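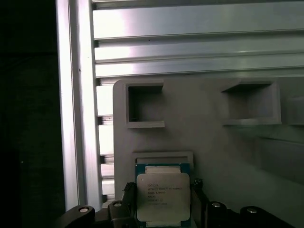

Dradivgate (processor handling kit)

From my running encyclopedia of bench automation, entry last gone over in January.

Dradivgate is an add-on kit for small robot arms, sold by Gredau, and it does one narrow job: it takes processors out of server motherboards and puts them back in. You get a two-finger gripper, a wrist camera, a gray parts panel with pockets in it, and a license for the Brallura software that ties them together. You do not get an arm. I mention this early because I spent a good while on the order page thinking the arm was included (it looks that way when you read the thing quickly) and I'd like to save somebody else the email.

I've had a kit on loan and have been working through old server boards with it, so this entry is longer than most of mine and has more opinions in it. The usual rule applies. If I tried it, I say so, and if I only read it in the manual, I say that too.

Name and origin

The kit was designed by Vilgot Midtbø, who had been building fixtures for a refurbishing shop called Khosravi before moving over to Gredau. Khosravi bought retired servers in bulk and had people at benches pulling processors by hand all day. The first version was made for those benches and had no name at all, just a part number. I asked Midtbø where "Dradivgate" came from and he told me it was the label on a drawer. I've decided to leave it there.

Older paperwork sometimes calls it the Khosravi kit. It's the same gripper with an earlier camera mount, and the fingers swap between the two without any fuss. The software doesn't, so if you come across a used one, ask which Brallura license goes with it before you hand over any money.

What is in the box

Gripper. Black, angular, held together with a lot of Phillips screws. It's bigger than you'd expect for something meant to hold a chip, and the size is my main complaint (more on that further down). The fingers are narrow at the business end and wide at the base.

Fingers. The set I have holds a processor by its two side edges, so the top face stays clear and the contacts underneath aren't being touched by anything. I love this! Suction cups are the usual answer for this sort of part and they work fine, but they cover up the markings exactly when you want to read them.

Parts panel. Light gray, rounded corners, with square pockets and a shallow slot for a chip. It bolts to ordinary T-slot aluminum framing, and mine stands upright. The manual shows it lying flat as well, but I haven't tried that.

Wrist camera. Small and fixed, looking out past the fingers. You can't aim it separately from the gripper, so where the hand points is where you look.

Brallura. One seat, tied to one controller. The manual for it runs to 122 pages and the index is poor. Search the PDF instead.

The price on my quote was $776 for the gripper and fingers and another $280 for the panel, with the software billed by the year on top. Shipping was slow but everything was packed well.

How a removal goes

The basic routine is the one anybody would follow by hand. Loosen the screws that need loosening, open the retention frame, take hold of the processor by its sides, lift straight up, carry it over to the panel. Brallura calls each of these a "stage" and you can run them one at a time with a pause in between, which is how I'd suggest starting out. Running the whole sequence in one go is a setting, and it's off when the software first starts. Good choice, that.

The driver isn't part of the kit. Gredau will sell you one, or you can bring in any thin-shafted screwdriver from the side so long as there's room for it next to the hand. Room is the hard part. Server boards like to park memory slots right up against the socket, often on both sides of it, and a gripper this wide takes up most of the air over them. 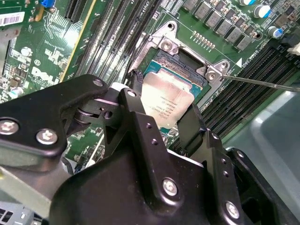
The gripper and a screwdriver at the processor socket of a Dell motherboard.

I would plan the driver's approach before anything else. My first few layouts had the hand placed beautifully and then no angle left for the shaft, so I had to back everything off and start over. What finally worked for me was to pick the screw first, draw a line out from it to open air, and only then decide where the hand should sit. Brallura has a screen for this called Clearances. It's buried two menus down and it should be the first thing you see.

Once the frame is open the lift itself is quick. The fingers close slowly by default, and I've left them that way. You can turn the closing speed up, and I did for an afternoon, and then I turned it back down again because I didn't enjoy watching it.

Putting a processor back

Seating is harder than lifting, and the manual is fairly open about that. The kit asks you to teach it each board type once: you show the camera the socket, mark the corner with the orientation triangle, and save the result as a profile. The little triangle printed on the board near the socket is a handy thing to mark from if your board has one. I'd check it against the board's own paperwork the first time through, though.

Pins in these sockets are delicate, and there is no robot setting called "gentle" that will save you if the profile is wrong. Make the profile with a dead board. Run it on the dead board until you're bored. Then move to a good one.

Levers and small parts

The thin lever beside a socket gets its own stage in Brallura, and it was the one I expected to hate. The fingertips have to come together on a piece of bent wire and move it without slipping off the end.
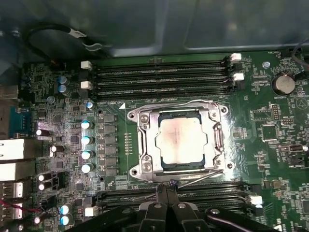 My advice is to set the grip point close to the free end of the lever and keep the path short. The software will suggest one long sweep. I split mine into two moves with a re-grip halfway, and it's slower, but I prefer it. Midtbø told me he does the same thing on his own bench, so I felt a bit better about fighting the defaults.

Shiny surfaces are a nuisance at this stage. Retention frames are bright metal, boards are glossy, and an overhead lamp puts a big reflection right where the camera is trying to find an edge. I moved my lamp off to one side and dimmed it, and after that I stopped getting the "edge not found" message every few minutes. The manual spends one sentence on lighting. It could use a page.

You can also teach the gripper to pull memory modules, going by the manual. I haven't done it. The fingers I have are shaped for processors and Gredau lists a separate set for memory.

Reading the markings

Brallura can take a picture of the top of a processor on its way to the panel and store it with the job record. It won't read the text for you unless you pay for that part, and I didn't. I look at the stored pictures myself. Big lettering such as the maker's name comes out fine, and the smaller lines are hit or miss, mostly down to blur. If you're sorting Xeons by exact model (the last few digits are the whole point, after all!) I'd plan on a second look with a proper camera or a magnifier. You can add a pause at the panel so the hand holds still for the shot, and I think that's worth the extra time.

Wear and upkeep

Gredau says to change the finger pads every 1000 grips. The counter sits on the Brallura home screen and goes amber when you get near. I haven't reached it yet, so I can't tell you how the pads look at that point. Changing them is two screws a side and you don't have to take the gripper off the arm.

Check the screws on the gripper body now and then. One of mine backed out a little during the first stretch of use — easy to spot, easy to fix, and there was a dab of threadlocker in the spares bag that I should have used on day one.

What I like and what I don't

I like the side grip, the panel, and the stage-by-stage way of running a job. I like that it bolts to framing I already had. Support answered me twice, both times with a person who knew the product.

I don't like how much of the board the hand covers. When it's down at the socket you lose sight of a good part of what's below it, memory slots especially, and since the camera rides on the wrist it sees plenty of gripper in every view. A slimmer body would fix a lot. I'm also not fond of the yearly license for something that sits on one bench and never moves, and the missing index still bothers me more than it should.

For a shop with stacks of the same board it makes sense. For one person with a pile of mixed boards, the teaching takes up most of the day, and a steady hand with a screwdriver will get there sooner.

Versions

First version: made for Khosravi, no product name, older camera mount.

Second version: sold as Dradivgate, new mount, Brallura included. This is the one I have.

Memory finger set: sold separately. Listed in the catalog, not tried.

See also

Socket levers; Parts panels, upright; Brallura, setup notes; Gredau, other kits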